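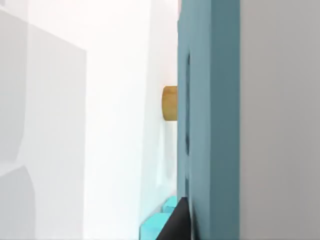
Gotura Open Day: your questions

When does it start?
Doors open at 10am and the last demo begins at 3.30pm. Come and go as you please!

What will I see?
Robots at work on the main floor, and big screens showing our simulator, where the gripper practises with blocks, panels and other simple shapes. The screens are my favourite part, because you get the view from right beside the fingers and it's all wonderfully close up.

Is the simulator the same thing as the robot?
No, it's a computer-made world. We try a task there up to 3000 times before we run it in the Brollel hall, and we'll happily show you the tries that went wrong too.
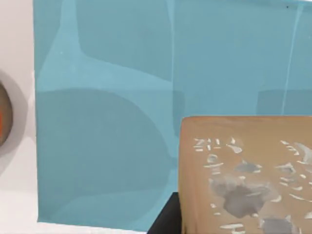
Simulator view: tan block with white markings, teal panel behind.

Can I have a go?
Yes! There are 2 driving stations next to the Lopes desk. Put your name on the sheet when you arrive and we'll call you over. No experience needed, and younger children can sit with a grown-up.

Do I need a ticket?
Tickets are free, but the hall holds 234 people and we do fill up (last January we had a queue down the stairs). Please book if you can.

How do I get there?
Take the 151 bus to Bamance Road and follow the yellow signs. There is step-free access through the side door.

Can I take photos?
Please do, on the floor and of the screens. Just switch your flash off near the robots.

Is there food?
Tea, coffee and cake until 3pm. You're welcome to bring your own lunch and eat it in the foyer.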